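Magazine > Features > Learning and Clubs

Two Arms and One Blue Cable
Jul 2, 2025
By a contributing writer

The robotics club at Pladau meets in a room with a sofa, an office chair and more cables than one club should own. Since April the members have worked on a single task, and it is a task most of us do without thinking. They want two robot arms to pick up a network cable and plug it into a switch.

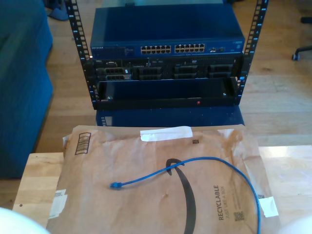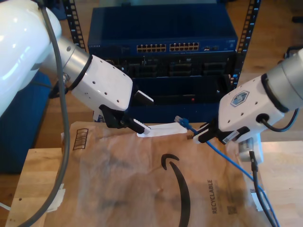

Network practice at the Pladau club: the blue cable on its mailer, and, in the second photo, held by one of the two arms.

I went to visit because I had read the title of the project on a notice board and did not believe it. The title was "Sixteen Seconds". The club wants the complete movement, from the table to the port, to finish in 16 seconds. When I asked how long a person needs, one of the students took a cable, turned to the rack and did it before I had found my pen.

So the people are still winning, and by a large distance. The best attempt until now has needed 88 seconds, and it was repeated only one time.

The club belongs to the Ballberg community college, but it is not a course and gives no marks. Students come from electronics, from nursing, from accounting. One of the most regular members studies bakery and told me that shaping dough by hand was good preparation, as you learn there how much pressure is too much. I am not sure if this was a joke. The members speak in a serious way about pressure, and it is possible that it was not.

The rules were written by the students themselves and they fill one page. The cable must begin lying down, with no help. No person may touch it after the start. The arms may bend it, but the plug must not be pushed against metal with force. If the cable falls to the floor, the attempt is finished and the next pair takes the controls.

Pairs are important in this club. At the beginning of the year each member drove both arms alone, with a hand controller for each side, and the results were poor. Then somebody proposed that two people should share, one for the left and one for the right. It became worse for three weeks. After this it became much better, and now no one wants to go back. The two drivers must talk the whole time, and they have made a small language for it. "Bite" means close the gripper. "Soft" means open it a little. "Tea" means stop everything, we are both confused.

I listened to one attempt with my eyes closed, and it sounded like two people moving a piano on a staircase.

The difficulty is the cable, I was told many times. A box stays the same shape when you lift it. A cable does not. You take one end, and the rest decides where it wants to go. It remembers how it was rolled up in its bag, and it turns the plug around in the fingers just when the plug should be straight. A plug of this type fits in one direction only, and the little clip must be on the correct side. A human finger feels the clip. The grippers do not feel it, so the drivers must look, and the view is often covered by the gripper itself.

The students have tried several answers. They tried to hold the cable far from the plug, and the plug nodded like a flower. They tried to hold it very near, and there was no space left to enter the port. Now they hold it near its end and leave the connector free, and they practise this distance again and again. The second driver meanwhile learns to use the other arm as a helper, to hold a thing still or to turn it. In one exercise the other gripper holds a flat white plastic tab, and the plug has to be pointed at it and kept there during a slow count. It looks boring from a chair. When I tried it myself, I lost the line at the count of four, and then I asked for "tea".

Each attempt is written in a log. The log has now 2998 entries, and the members were a little proud that entry number three thousand would come that same week. They had discussed who should drive it and had decided to throw dice. I looked through some pages. Most of the notes are short: "plug upside down", "too early", "good but wrong port", "arms touched, sorry". One note says only "no". Another describes a very nice insertion in five careful lines and then adds that the driver had forgotten to press record.

The record matters for the second half of the project. The club wishes not only to drive the arms but to teach them, so that the movement can later be done without drivers. For this they keep the good attempts and use them as material for a learning program. They chose 300 clean attempts for the first training, and I understood that this choosing was the hardest discussion of the year. What is clean? One group wanted only the smooth and fast ones. The other group wanted also the attempts where something goes a bit wrong and is repaired, for example when the plug slips and is taken again. Their argument was that a program which has never seen a mistake cannot know what to do after one.

The second group won the vote. The first group says that the matter is still open.

I asked about money, because a reader will ask. The club does not pay for the room. Members bring their own snacks, and the smaller parts come from a box of old Tetix pieces that earlier students left behind. Those pieces are used for practice stands and holders, and some of them are bent, which gives the stands a certain character. In winter the club repaired computers for neighbours and kept the payments for new cables. A cable which has been squeezed two hundred times by a gripper is not a cable you want to depend on at home.

Next comes the meeting at Uibo, where student clubs from the region show their work to each other for one afternoon. It is called an open table and there are no prizes, but everybody compares — of course they compare. Last year another club showed an arm that folded a tea towel, and it was the favourite of the day. The Pladau club showed a sorting machine for buttons that stopped after nine minutes. They spoke about this with good humour, but I noticed that the word "buttons" is also in the small language. It means that something has stopped working and the reason is unknown.

For Uibo they will not promise the 16 seconds. They plan to show the driven version first, with two members at the controls and a third one explaining to the audience. After that they will let the program try. In the last rehearsals the program could reach for the cable well and lift it well. Then it often waited in front of the port and did nothing, as a guest waits who is not sure if this is the right door. The students think that it has learned this from them. In the recordings, the drivers always stop at that point to talk.

There is now a new rule on the page, written by hand under the others: talk before, not in front of the port. The pairs find it very difficult to obey. During my visit I heard it broken in each attempt, usually by the person who had just reminded the others of it.

New members can join the club after the summer break. No knowledge of robots is necessary, but you should be ready to drive the left arm for some weeks before you are given the right one.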